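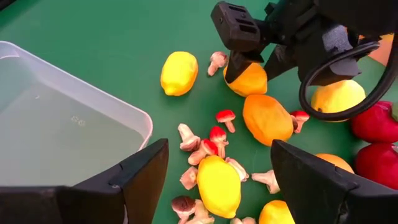

Personal Finance for Beginners
Handout 5: Borrowing against things you own
Tutor: Ifigeneia Tzavaras

Last session we did credit cards, and several of you went home and cut one up. Good. Tonight's topic is slower and comes with more paperwork.

A secured loan is money lent against something the lender can take if you stop paying. The something is called collateral. Usually it's a house or a car. The rate is lower than on a personal loan, as you'd hope when you've put the roof on the table.

Terms to know
Principal: what you borrowed.
Term: how long you'll be paying it off, and longer than it sounded in the branch.
Equity: what your home is worth, less what you still owe on it.
Default: missing payments as set out in the contract. Read that clause first. Most people read it last.

Worked case
Prodromos borrows against his ute and repays $384 a month for 8 months. He also pays a $200 set-up fee, which the brochure mentions in very small print.
Repayments: $3,072
With the fee: $3,272
Compare the second figure with what he received — the monthly figure tells him only whether he can still afford lunch.

Before next session
Find one loan contract at home, any kind, and underline every fee. Bring a calculator. Phones are fine if they stay on the calculator.

Questions about the November assignment go to Lesia Horobets at the Clirnside office, who has the marking guide and more patience than I do.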